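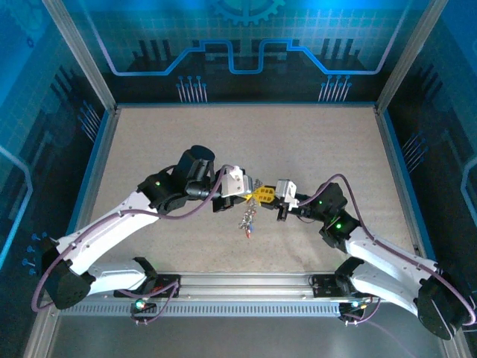
The Second Job at the Cell

June 16, 2023
By M. Trajkovski

The case for a two-arm cell is usually made in parts per hour. At Rokstead, where I have worked in process engineering since the packing line was rebuilt, the figure in the proposal was 82 finished pieces an hour, and it was a fair figure. I have no quarrel with it. My quarrel is with the staffing table on the next page, which listed the cell as needing no operator.

The work is small and awkward. Two grippers have to meet on one yellow plastic piece with a metal chain hanging under it. The plastic is rigid and its position can be taught. The chain is a different matter, as it hangs according to how the piece was last moved. A person at a bench corrects for this with a finger and does not record having done so. The correction never appeared in our work instructions, so it was never in the specification sent to the integrator, Rultix.

In February we logged every stop at the cell for 13 shifts. There were 38 stops that required a person to open the enclosure. Most took less than two minutes to clear. The staffing table counted those minutes as zero. The floor supplied them from the two assemblers at the next bench, whose own output target stayed where it was.

I think this is the main thing automation changes for people in plants of our size, and it gets too little attention. The headcount argument is real, but at Rokstead no one was let go. What changed was the shape of the shift. Bench assembly is repetitive, but the assembler sets the pace and can see the end of a tray. Tending a cell means waiting for a fault and then working quickly under a stack light. Two of our more experienced people asked to move back to manual packing. Their stated reason was that they could not plan an hour.

There is also a skill question. Clearing a stop properly requires knowing which arm should release first, when the taught position has drifted, and when to leave it alone and call maintenance. That is technician work. We pay it at the assembly grade and train for it in one afternoon, using a slide deck written for the Zement controller we replaced.

I would make three changes before the second cell is ordered. Put cell tending on the staffing table as a fraction of a named position. Lower the bench target for whoever holds it. Pay the technician grade after a proper sign-off, with the stop log as part of the training.

The purchase request for the second cell repeats the old line about operators word for word. It should be sent back until that line is corrected.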